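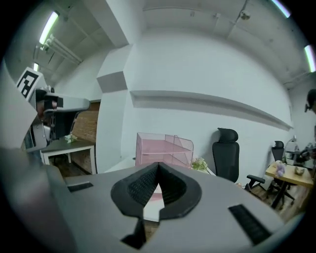

Two grippers and the pink wire organizer on the white desk.

2018-08-26

I think people who build robots in shared workshops spend too much on motors and too little on the part that touches things. I did the same with Lobo, my first arm. It could swing a full bottle across the bench and it couldn't hold a pencil.

The hand-held gripper we use at Flalilero now has black pads set in a wide, rounded V. I cut 5 versions of those pads between February and the start of summer. The material for all of them came to 80 dollars. The motor set I bought for Lobo cost 548, and I have never run it near its limit.

Friends tell me to buy a finished hand. The Dredis kit is 594 dollars and it is well made — I have tried one. But when a pad wears out you order the whole finger, and then you wait. With our own molds I can pour a new pad in the evening and bolt it on before work.

There is a fair case against me. Homemade parts drift. Two pads from the same mold don't always grip the same, and anyone who wants to repeat your results will have a hard time. The Pluvlow people publish their drawings with tolerances, and the rest of us should copy that habit.

Still, if you have a bench and a little money, start at the fingertips. Get them to pick up a paper clip, a sock and an egg. Buy the bigger motor after that, if you still want it.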